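고쳐 입는 마음에 대하여

오월이 되면 저는 겨울옷을 넣기 전에 한 벌씩 펼쳐 놓고 살피는 버릇이 있습니다. 단추가 덜렁거리는 것, 안감이 터진 것, 팔꿈치가 얇아져 손가락을 넣으면 살빛이 비치는 것을 따로 모아 두지요. 그러고는 보자기에 싸서 언덕 아래 콘수엘로 소텔로 씨의 수선집으로 들고 갑니다. 비야누에바로 이사 온 첫해부터 해 온 일이라 이제는 오월이 와서 옷을 꺼내는 건지 옷을 꺼내고 싶어서 오월을 기다리는 건지 저도 잘 모르겠습니다.

그런데 올해는 보자기를 들고 나서는 길에 이웃에게서 이런 말을 들었습니다. 그거 고치는 값이면 새로 사겠다고요. 나쁜 뜻으로 한 말은 아니었고, 계산만 놓고 보면 맞는 말이기도 합니다. 저도 그 자리에서는 웃고 말았는데, 수선집까지 걸어 내려가는 동안 자꾸 그 말이 발에 걸렸습니다. 그래서 이 글을 씁니다. 저는 고쳐 입는 쪽이 옳다고 생각하는 사람이고, 왜 그렇게 생각하는지 조금 길게 이야기해 보려고 합니다(길어질 것 같으니 차라도 한 잔 따라 오시면 좋겠습니다).
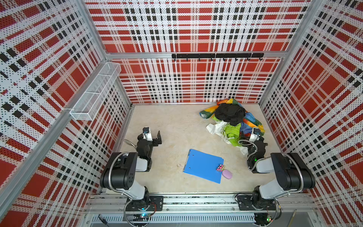 값을 따지는 일

먼저 돈 이야기부터 하겠습니다. 수선이 비싸다는 분들은 대개 수선비를 새 옷의 가격표 옆에 나란히 놓습니다. 하지만 그 둘은 애초에 같은 물건의 값이 아닙니다. 제가 질투노프 거리에서 산 모직 외투는 안감을 두 번 갈았고 주머니를 한 번 새로 달았습니다. 그 돈을 다 합치면 싼 외투 한 벌 값은 될 겁니다. 그렇지만 그 싼 외투가 이만큼 버텨 주었을까요? 어깨가 제 어깨를 기억하고, 비 오는 날 무게가 어떻게 달라지는지 제가 훤히 아는 그런 외투가 되어 주었을까요? 저는 아니라고 봅니다.

물론 살림이 빠듯한 사람에게 좋은 옷을 사서 오래 고쳐 입으라고 하는 것은 얄미운 소리일 수 있습니다. 프레디 우안카가 언젠가 제 글을 읽고 딱 그렇게 꼬집었지요. 아이 셋 키우는 집에서는 당장 내일 입힐 바지가 급하다고요. 그 말에는 지금도 대꾸할 말이 없습니다. 다만 그 집 바지들도 형에게서 동생에게로 내려갈 때마다 무릎에 천을 덧대고 밑단을 접었다 폈다 했다는 사실은 적어 두고 싶습니다. 누이인 마리차가 바느질을 해 주었는데, 막내가 덧댄 무릎을 제일 좋아했다고 합니다. 미끄럼틀에서 덜 아프다나요!

제가 불만인 것은 사는 사람보다 파는 쪽입니다. 솔기에 여분을 한 치도 남기지 않고 박아 버린 옷, 단추를 잃어버리면 똑같은 것을 구할 길이 없는 옷을 만들어 놓고서 고치는 값이 더 든다고 말하는 것은 순서가 뒤집힌 이야기입니다. 여분 천을 조금 남기고 단추 하나를 안쪽에 달아 두는 일이 그렇게 어려운가요. 우리 어머니 세대의 옷에는 당연하게 있던 것들입니다.
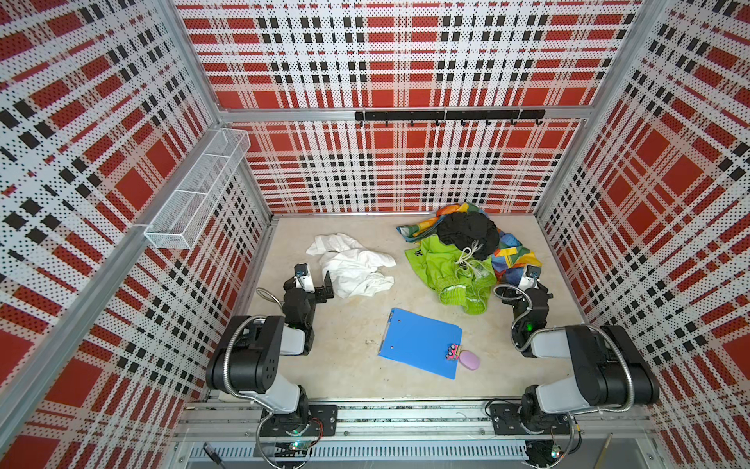 붉은 체크무늬 벽에 달린 검은 고리걸이와 흰 철망 바구니.

수선집에 앉아 있으면 보게 되는 것이 있습니다. 콘수엘로 씨는 맡은 옷마다 번호표를 붙이는데, 이번에 제 외투가 받은 번호가 3123번이었습니다. 옆에는 958번이라고 적힌 누렇게 바랜 표가 핀에 꽂혀 있기에 여쭤 보았더니, 주인이 끝내 찾으러 오지 않은 조끼의 것이라고 하시더군요. 조끼는 아직 선반에 있습니다. 버리지 그러시느냐고 했더니 고친 걸 왜 버리느냐고, 도리어 저를 이상하다는 듯이 보셨습니다.

저는 그 말이 참 좋았습니다. 손이 한 번 더 간 물건은 버리기가 어려워집니다. 이것을 미련이라고 부르는 사람도 있겠지만, 저는 물건과 사람 사이에 그 정도의 끈은 있어도 된다고 생각합니다. 록사나 파우카르는 저더러 짐을 이고 산다고 놀리는데, 정작 그 친구도 할머니의 앞치마는 이사할 때마다 제일 먼저 챙깁니다.

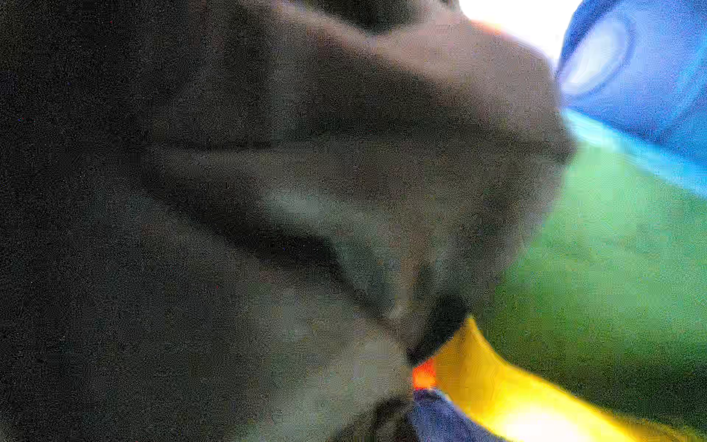

고치는 사람의 눈은 입는 사람의 눈과 다릅니다. 저는 옷을 볼 때 색과 모양을 보고 마는데, 콘수엘로 씨는 천을 코앞까지 가져다 대고 한참을 들여다보십니다. 흉내를 내 보아도 저는 도무지 알 수가 없습니다. 사진 속의 짙은 회색 천만 해도 그렇습니다. 그렇게 바싹 다가가면 올이 보일 것 같지만 제 눈에 들어오는 것은 베개처럼 둥글게 부푼 자락과 그 가장자리에 얹힌 밝은 빛뿐이고, 어떻게 짠 천인지는 짐작도 못 하겠습니다. 그럴 때 수선하는 분들은 눈을 떼고 손을 씁니다. 엄지와 검지 사이에 천을 끼우고 가만히 비벼 보면 어디가 얇아졌는지, 어디서부터 실을 걸어야 당기지 않을지를 안다고 합니다. 이런 것은 책으로 옮기기가 어렵습니다. 옆에 앉아서 같은 천을 같이 만져 보며 배우는 수밖에 없는데, 옆에 앉을 사람이 점점 줄어드는 것이 저는 제일 걱정스럽습니다.

누완 와니가세카라는 제가 아는 사람 가운데 가장 늦게 바느질을 시작한 사람입니다. 은퇴하고 나서 처음 바늘을 잡았으니까요. 그의 첫 작품은 양말 뒤꿈치였는데, 회색 양말에 주황색 실로 기워 놓아서 멀리서도 보였습니다. 창피하지 않으냐고 물었더니 안 보이게 할 줄을 몰라서 보이게 했다고 대답하더군요. 지금은 제법 감쪽같이 기울 줄 알면서도 여전히 색이 튀는 실을 고릅니다. 저는 그 고집에 박수를 보내는 편입니다. 기운 자리를 부끄러워해야 한다는 생각만 없어져도 옷장 안의 사정이 꽤 달라질 것입니다.

학교에서 단추 다는 법을 가르쳤으면 좋겠다는 말도 여기저기 하고 다닙니다. 반응은 신통치 않습니다. 요즘 아이들은 배울 것이 많다고들 하시지요. 하지만 단추 하나 다는 데는 점심시간 한 번이면 넉넉하고, 한번 손에 익으면 여든이 되어도 잊지 않습니다. 남자아이들도 물론 함께 배워야 합니다. 제 아버지는 실을 바늘에 꿸 줄도 모르셔서, 어머니가 외가에 가 계신 동안에는 셔츠 단추가 떨어질까 봐 팔을 조심조심 드셨습니다.

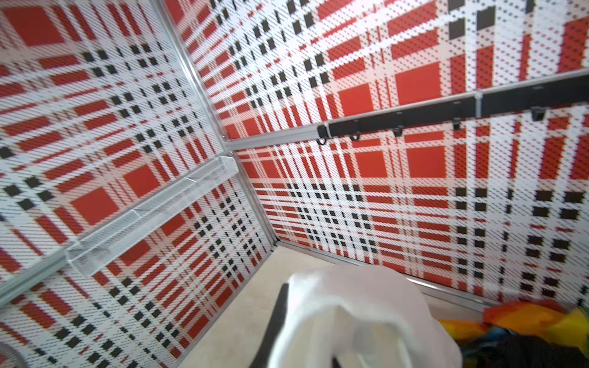

그래도 버려야 할 때

무엇이든 고쳐야 한다고 우기는 것은 아닙니다. 저도 버립니다. 자르스카에 살던 시절에 입던 푸른 카디건은 재작년에 보내 주었습니다. 한쪽을 기우면 다른 쪽이 터져서, 콘수엘로 씨마저 고개를 저으셨거든요. 단추는 떼어 깡통에 넣었고 등판은 잘라서 창틀 닦는 걸레로 썼습니다. 걸레로는 또 얼마나 훌륭하던지, 한참을 더 신세를 졌습니다.

그러니 제가 바라는 것은 작은 일입니다. 버리기 전에 한 번만 펼쳐 놓고 보는 것, 그리고 동네에 수선집이 있다면 문 닫기 전에 한 번 들러 보는 것입니다. 맡길 것이 없으면 바짓단이라도 들고 가세요. 이웃에게도 다음에 만나면 같이 내려가 보자고 할 참입니다. 제 외투는 저녁 여섯 시 이후에 찾으러 오라고 하셨으니, 저는 이만 펜을 놓고 신발을 신어야겠습니다.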